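Part-time research assistant, data privacy and interception law

Guvov is a small group that studies how state bodies collect phone and internet records. We need one assistant for our office in Prilia, for 11 months starting in October.

You will read court rulings and retention orders, keep our case register up to date and help Illia Tkachenko answer requests from lawyers. Good written English is needed. A law degree is welcome but not required.

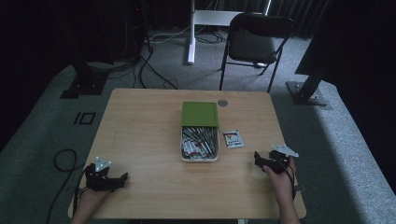 Hours are 30 a week, with up to two days worked from home. The office has its own kitchen and a shared table. Small wrapped packets like the ones in the white box with the green lid are free to staff.

Send a CV and a one-page letter to Bohdan Lysenko by Sat 6 March. Interviews will be held in person.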